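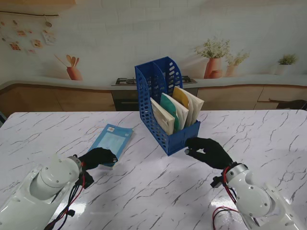
Probelauf der Roboter-AG: Cilano am Stehsammler. Foto: AG Sellance

Ordnung machen kann man auch lernen lassen

Ich wollte eigentlich nur kurz den Schlüssel für den Werkraum zurückbringen und bin dann den halben Nachmittag bei der Roboter-AG hängen geblieben. Wer die Leute von Sellance kennt, weiß, wie das läuft: Man fragt einmal höflich, woran sie gerade sitzen, und schon hat man einen Hocker unterm Hintern und einen Becher Tee in der Hand.

Gerade sitzen sie am Aufräumen. Die AG hat sich für den Dridura-Wettbewerb angemeldet (ja, endlich!), und in der Aufgabe für die Oberstufe soll ein Roboter mit zwei Armen einen Tisch in Ordnung bringen. Dazu gehört auch der Papierkram, also Hefte und Mappen, die in einen Stehsammler sollen. Das klingt nach einer Sache für zwischendurch. Ich habe es mir angeschaut und nehme alles zurück.

Cilano, so heißt der Roboter bei uns, hat schwarze Handschuhe an und dadurch etwas von einem sehr vornehmen Butler. Die eine Hand soll den blauen Sammler festhalten, die andere soll das Heft vom Tisch bekommen, und genau dieses Vom-Tisch-Bekommen macht allen Kummer. So ein dünnes Heft liegt flach auf der glatten Platte. Wir Menschen schieben es halt über die Kante oder fummeln einen Fingernagel drunter. Cilano hat keine Fingernägel.

Erzsébet Kerekes, die in der AG für die Bewegungen zuständig ist, hat mir ihr Notizheft gezeigt. Da stehen alle Griffe drin, die sie schon probiert haben, mit Pfeilen und kleinen Händen und ziemlich vielen durchgestrichenen Stellen. Mein Favorit ist der »Pfannkuchen«: Finger an die untere Kante, ein Stückchen schieben, Daumen dazu, anheben. Der »Pfannkuchen« ist noch nicht durchgestrichen, das ist schon mal ein gutes Zeichen. Gelernt wird übrigens durch Vormachen. Jemand steuert die Arme von Hand durch den ganzen Ablauf, die Kameras nehmen auf, und aus vielen solchen Durchgängen soll Cilano sich dann selbst etwas zusammenreimen. 200 Durchgänge haben sie sich bis zum Wettbewerb vorgenommen.

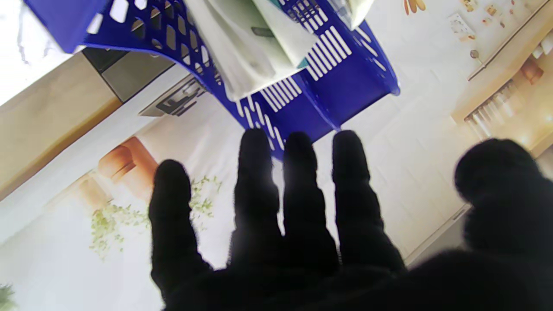

Und weil beim Vormachen immer jemand steuert und jemand aufpasst, arbeitet die AG in zwei Gruppen, die sich nach der Pause abwechseln. Ich durfte auch mal! Dezső Magyar hat mir die Steuerung in die Hand gedrückt und nur gesagt, ich solle bitte langsam machen. Ich habe langsam gemacht. Trotzdem war der Stehsammler plötzlich ganz woanders als vorher, und Dezső hat ihn ohne ein Wort zurückgestellt und »ungültig« in die Tabelle getippt. Meine Durchgänge stehen da jetzt für alle Zeiten, zwei Stück, beide ungültig. Mit der Hand im Handgelenk so zu denken, dass am anderen Ende etwas Vernünftiges passiert, ist wirklich schwer, und ich habe jetzt großen Respekt vor den Leuten, die das eine Stunde am Stück machen.

Gestritten wird natürlich auch ein bisschen. Erzsébet möchte, dass die Sachen auf dem Tisch bei jedem Durchgang anders liegen, mal schräg, mal weiter weg, mal mit einer Schachtel daneben. Dezső würde lieber erst einmal eine einzige Anordnung sicher hinbekommen und dann Chaos machen. Als ich ging, hatte Erzsébet vorläufig gewonnen, jedenfalls wurde fleißig umgeräumt.

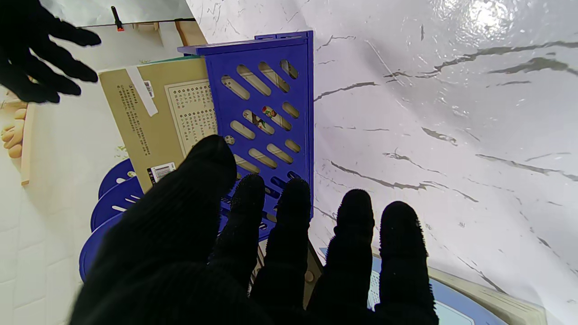
Barta – Schulblatt, Ausgabe August, Seite 2

Was mir gefallen hat: Es sind auch Leute dabei, die mit Programmieren wenig am Hut haben. Irgendwer muss ja die Aufnahmen durchsehen, die misslungenen aussortieren und aufschreiben, was schiefging, und das machen in der AG gerade die Jüngeren. Die haben inzwischen ein Auge dafür, ob ein Griff etwas wird, lange bevor der Finger am Heft ist. Ich lag beim Mitraten fast immer daneben.

Für den Wettbewerb fehlt noch einiges. Das Plakat ist nicht angefangen, die Kurzbeschreibung gibt es bisher nur als Stichwortzettel, und für den Transport von Cilano sucht die AG noch jemanden mit großem Auto und ruhigem Fahrstil. Außerdem werden alte Mappen, Hefte und Schachteln gebraucht, gern in verschiedenen Farben und Dicken. Knicke und Eselsohren sind ausdrücklich erwünscht, sagt Erzsébet, sauber gestapeltes Neues hätten sie genug.

Abgeben könnt ihr alles im Werkraum, am besten in der großen Pause. Zuschauen geht auch, aber fragt vorher, ob gerade aufgenommen wird, und lehnt euch dann bitte nicht an den Tisch. Den Schlüssel habe ich übrigens immer noch in der Jackentasche, den bringe ich morgen vorbei.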